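Perforated plastic basket

A perforated plastic basket is an open-topped container moulded from a thermoplastic, with regular openings through part or all of its walls. It is used in kitchens, bathrooms, larders and workrooms to hold small or medium-sized articles, and is distinguished from the plain bin or tub, whose walls are solid. The two forms are often sold together and are frequently used side by side on the same table or shelf.

Terminology

Usage is not uniform. In household catalogues, "basket" normally means a container with openings in the wall, while "bin", "tub" and "box" are applied to solid-walled containers with or without a lid. Some makers use "basket" for any open container with a handle. Colour is described as white, natural or milky. The last two terms refer to plastic with little or no pigment, through which the contents may be seen as a blurred outline.

Construction

Most baskets of this type are made by injection moulding in polypropylene or polyethylene. The openings are formed by the tool itself and need no later cutting. Walls are given a slight outward slope so that the part can be released from the mould, which also allows empty baskets to be nested.

Three patterns of opening are common. Round holes leave a comparatively strong wall and are simple to clean with a brush. Square openings set in a grid give the greatest open area and the lowest weight, but the thin bars between them may crack at the corners. Rectangular openings are often limited to a band near the rim, leaving the lower wall closed so that small articles do not fall through.

Handles are usually slots in the side wall. A slot adds no width to the basket, although it removes material at a point where the load is greatest, and the edge around it is normally thickened.

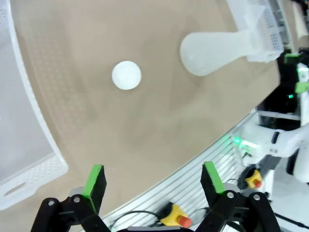

Uluvdale, February 13, 2020

A large basket with translucent walls has rows of small rectangular holes along its upper edge and an elongated handle slot low in the view. A second basket, at the upper right, is perforated with a grid of small squares. The difference in pattern has practical effects when both kinds are used on one table. Narrow articles such as pegs or cutlery may catch in an open grid, and are better kept where the lower wall is closed.

Use in sorting

The open basket is well suited to sorting, as articles can be put in and taken out without moving a lid. Estela Escobar, in a short household manual issued by Cabral, recommended placing one container at each side of the table and keeping the middle clear for articles still to be sorted. Her method allows 4 containers at most on a table of ordinary size. Bautista Echeverría later proposed that solid bins be kept for anything damp or powdery, and perforated baskets for dry goods and for produce that benefits from a flow of air.

A bin and a basket may be set directly against each other to save space. Where their rims differ in height, the lower container is generally placed nearer the user.
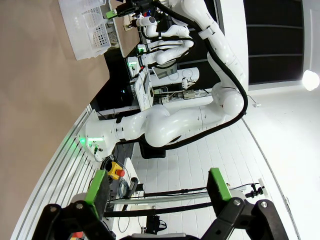 Sizes and nesting

There is no general standard for household baskets. The Cavby range was supplied in six sizes, each nesting within the next, with a stated stack limit of 1,000 millimetres for storage. The Ganico range had only two sizes, which shared a common rim so that either could be hung from the same rail.

Care

Baskets may be washed by hand in warm water with a mild detergent. Deposits tend to collect on the inner edges of the openings and are removed with a soft brush. Unpigmented plastic can yellow in direct sunlight and becomes brittle with long exposure. A basket with a cracked rim should be withdrawn from use for heavy loads.

See also

Colander
Drawer divider
Storage bin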